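4. Findings: the table beside the refrigerator

4.1 A place to set things down

When we began visiting homes for this study, we expected to spend most of our time looking into refrigerators. That is, after all, where the cold drinks are, and our original question was a modest one about how people living in small apartments decide what goes on which shelf. What we kept writing down in our notebooks, though, was something a step earlier. Almost everyone we visited put the bottle down somewhere before putting it away, and the spot they chose seemed to matter a good deal to how the rest of the errand went. We have come to call this spot the landing surface, a name suggested by Manon Lavoie during our first round of visits, and it has stuck with us ever since.

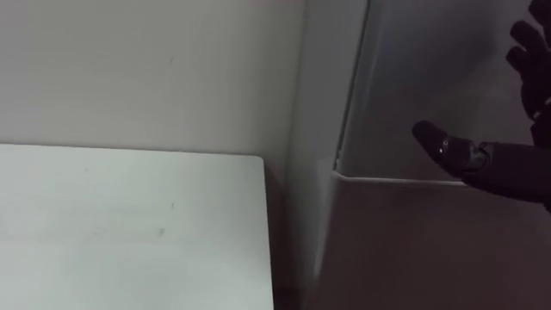 Figure 1. Table and refrigerator placement in the Akby room, with the landing surface bare.

Landing surfaces came in all sorts, from the top of a microwave to the arm of a sofa, and we grew rather fond of a few of them. The Akby room, which we return to throughout this section, has one of the simplest arrangements we recorded. A white table stands against a plain wall, and its right-hand edge stops just short of the tall gray appliance, leaving a narrow, dark gap between the two. We paid more attention to gaps of this kind than we had planned to. People told us they worried about caps and receipts slipping down into them, and several said they set things well back from that side of the table out of habit.

We coded 198 put-away episodes across 12 households in all, following each one from the moment an item came through the door to the moment it was left alone. An episode could be as short as a few seconds or could wander on through a phone call and a change of shoes – we let it run as long as it needed to. Where the landing surface was within an easy reach of the refrigerator, people generally set the item down, opened the door with a free hand, and then moved the item across. Where it was farther off, they tended to carry everything at once and manage the door with an elbow or a couple of spare fingers. 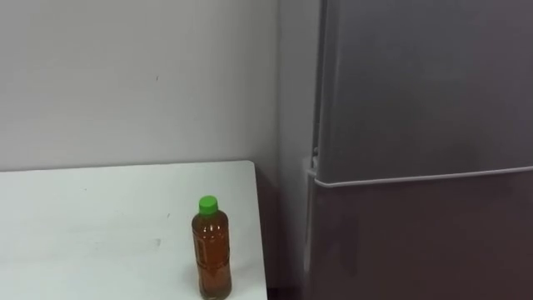
The difference may sound small, and in any single trip to the kitchen it surely is. Over a week of shopping it adds up to quite a different way of living with a refrigerator. In the six homes with a close landing surface, people described putting drinks away as something they did without thinking. In the other six they had more to say about it, much of it a little grumpy, and we were grateful for the detail. One woman in the Mustel building walked us through the whole business twice, the second time with a full bag on her arm so that we would understand properly.

4.2 Doors, shelves, and the direction of reach

The second matter that came up again and again was the way the door opens. A door that swings away from the landing surface leaves a clear path from table to shelf, and the item can travel in one short sideways movement. A door that swings toward it gets in the way, and people end up stepping around it or leaning over. Few of our participants had chosen the direction themselves. The appliance had come with the apartment, or had been handed down by a relative, and the furniture was fitted in around it afterward.
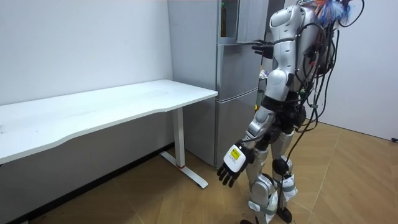 Upper compartments deserve a word of their own here. Drinks that were wanted soon usually went up high and near the opening, where they could be seen and grabbed, while the drawers lower down were saved for things with a longer stay ahead of them. In the Lachance apartments, where the kitchens are especially narrow, this rule was followed so faithfully that visitors to the household picked it up without being told.

4.3 Keeping the surface clear

A landing surface only does its job when there is room on it, and we asked everyone how they kept it that way. The answers were mostly cheerful admissions that they did not. Mail gathers, chargers gather, and a bowl put out for keys in July is full of batteries and rubber bands by the fall.
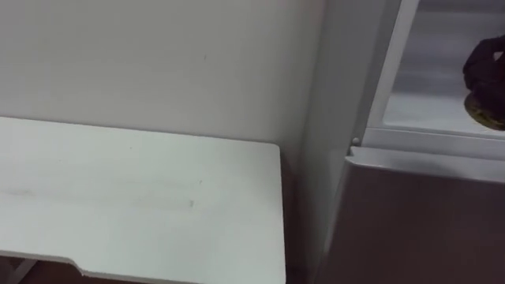
Those who did keep theirs clear had usually given the clutter somewhere else to go, such as a hook by the door or a shallow tray on a windowsill. One couple in the Enine house had gone so far as to move their only bookcase into the hallway, and they were very pleased with the result. We take up the question of trays and hooks again in Section 5, together with the sketches our participants drew of the kitchens they would like to have.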